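Cold storage notebook, small fridge by the white table
June, entry 19

Picking up from the last entry, where I left the upper compartment defrosted and switched off overnight with the door open. Switched it back on at 7:40 this morning, dial at 2, both doors closed, nothing inside. The logger was on the compartment floor, toward the back, for the whole pull-down. Removed it before any of the bottle work, so there is no air temperature for the second half of the day. That was a mistake in planning and I will come back to it below.

Purpose of the entry: decide whether the upper compartment can take the Zumell bottles lying down. The rack in the big freezer is full until the Tiler samples go out, and the Zumell set cannot wait for that. Standing the bottles upright is possible in principle, but they tip when the door is pulled, and the shelf that used to hold them is lost.

Leveling first. The fridge had a lean toward the front. Turned the front feet until the bubble sat centered on the compartment floor, side to side, then gave it a very slight fall to the back so that a bottle on its side does not creep toward the door. Checked again with the door open, since the weight of the door pulls the cabinet a little toward the hinge side. It does, but less than one division on the level. Left it.

Then the bottle. One only, brown, capped, on its side on the compartment floor, neck toward the back left, base toward the front. Nothing else in with it.
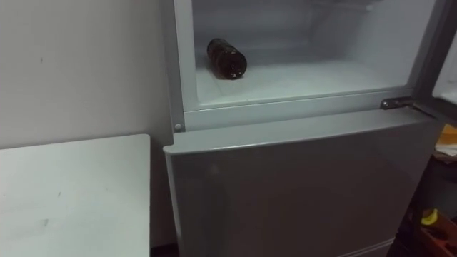 Upper compartment, door open. Single bottle on its side, neck to the back.

The diagonal is deliberate. Square to the back wall, the bottle takes up the width and the cap ends up near the side wall, which was the coldest surface in the May run. Straight front to back, the base comes too near the door seal for my taste. On the diagonal there is clearance at both ends and you can still get a hand around the base to lift it out.

Fill is 400 ml of the blank solution, no dye. Cap hand tight, then a quarter turn with the strap wrench. Dry tissue around the neck for the first check, removed after. No mark on the tissue. I would still want to see the same result after a full freeze and thaw before signing off on lying storage for anything we care about. A cap that holds when the liquid is at room temperature says little about a cap that has been through the cold.

Door checks. The upper door swings clear to the right and stays where it is put. The seal was wiped with warm water and then dry cloth. Paper strip test on all four sides with the door closed: firm drag on the top, the left and the bottom. On the hinge side the strip pulls out more easily near the lower corner. Not loose, but noticeably less grip. The lower hinge bracket could be shimmed. Thin washer, one size, in the Zustik drawer. Not done today.

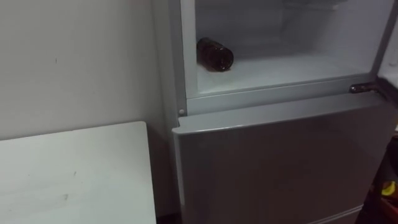
On rolling: with the floor leveled as above, the bottle stays put when the door is opened at normal speed. When the door is yanked, it rocks and settles back. I tried it with the bottle a little flatter to the front as well, closer to parallel with the lip, and the rocking was greater, as expected. For more than one bottle we need something to stop them from knocking together. Options considered:

Wire divider from the old incubator. Too tall at the back corners, would need cutting.

Silicone mat. Grips well at room temperature, unknown when cold. There is a roll in the store, worth a try.

Folded towel. Works, picks up frost, then freezes to the floor. Did this once with the Su batch and had to defrost to get it out. No.

Mat is the first choice. Cut it short of the front lip so that meltwater is not trapped against the seal.

Table position. The table stands just left of the fridge and I would like to keep it there. A bottle can be set down with one short move from the compartment, which matters with cold hands or thick gloves. The gap between table and cabinet has to stay open for air along the side. Do not push the table up against the panel. Also, please keep the right end of the top clear. Twice this month there have been papers stacked on that corner, and a cold bottle on paper leaves a ring and sticks. 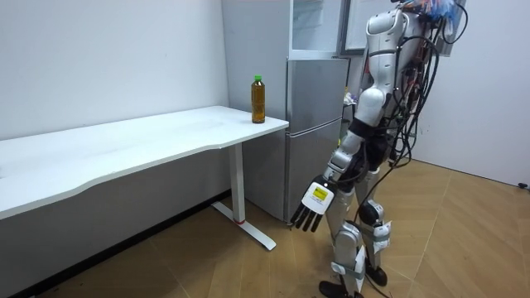 Cleaning of the tabletop: the gray smudges are old and do not come off with detergent. Isopropanol lightens them. I stopped there. They do not matter for this work, and I do not want to take the finish off.

Pull-down figures, from the logger, empty compartment, dial at 2: first reading below zero at 45 minutes. After that the curve flattens, with the usual sawtooth from the compressor. Full curve is in the shared folder under the Zumell heading. Compared with the May run the slope is steeper at the start, which I put down to the defrost. The frost had been thick on the back wall then. I have not changed the dial, and it should stay at 2 until the second run is done, so that the two curves can be compared.

The missing air temperature: the logger should have gone back in next to the bottle, a hand's width from the right wall, and left there through the door-open checks. As it stands I know how the empty compartment cools, but I cannot say how much it warms each time someone opens it to take a bottle. For a small volume like this I expect it is the larger effect. Repeat with the door opened on a timer. 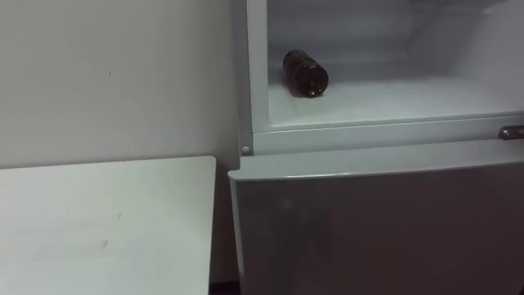 Labels. The Zumell labels are paper and will lift when damp. Use the freezer tape, wrapped one full turn around the body with an overlap, and write the number again on the cap. When the bottle is lying down the cap is at the back and cannot be read without lifting the bottle out, so the body label has to face up. Put a pen stroke on the tape to show which side is up.

To do, in this order:

Shim the lower hinge on the upper door, repeat the paper strip test on that side.

Cut the mat and leave it in the compartment overnight, then check the grip cold.

Logger in with one bottle, dial at 2, timed door openings.

Freeze and thaw on the blank, tissue on the neck again.

If the cap holds, move the first of the Zumell bottles over. Lower section stays as it is, and I would leave that door closed during the run.

Stopped at 4:15. Upper door closed, bottle taken out and put back with the blanks, power left on.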